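Esthorpe Annex - Laundry and Garment Storage Walk-Through
Dec 17, 2021
Checked by: Hema Pai
Areas: washer room, folding room, stock shelves

1. Exits clear - PASS
Both doors open fully. I was told they always do. In August one of them didn't.

2. Fire extinguisher tagged and in date - PASS
The tag is signed, though every initial on it looks like it was written with the same pen on the same afternoon.

3. Dryer lint traps cleaned - FAIL
The log says daily. The trap on dryer 2 says otherwise. Clean it, then sign, in that order.

4. Dryer vent duct - FAIL
The Jernero unit is still on foil flex duct. Iyengar quoted $358 for rigid pipe and I have yet to hear a good argument against it.

5. Detergent stored below eye level, lids on - PASS
The Drunenance tub claims to be "child safe." I'd keep it locked up anyway.

6. Shelf loading - NOT VERIFIED
Posted limit is 2,010 pounds for the full bay. Who worked that out? No paperwork, so no pass.

7. Folding surfaces and bagging - PASS WITH COMMENT
Plastic bags go back in the closed drawer at end of shift.

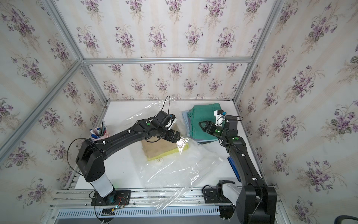
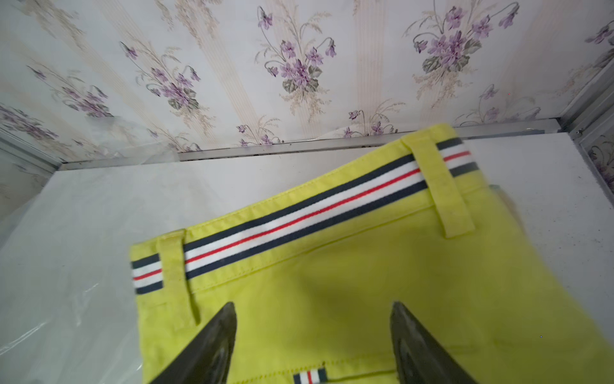

White tabletop, same violet wallpaper:
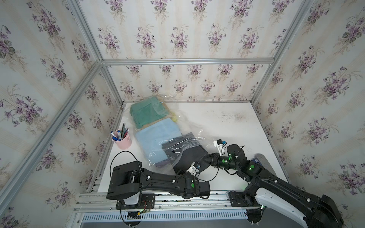 8. Outlets near water - FAIL
The one by the sink has no test button that I could find. "It's protected at the panel" is a claim - show me the breaker.

9. First aid kit - PASS
Restocked, 11 items missing last time. Burn gel expires in 13 weeks.

Recheck items 3, 4, 6 and 8 before the duct log is closed.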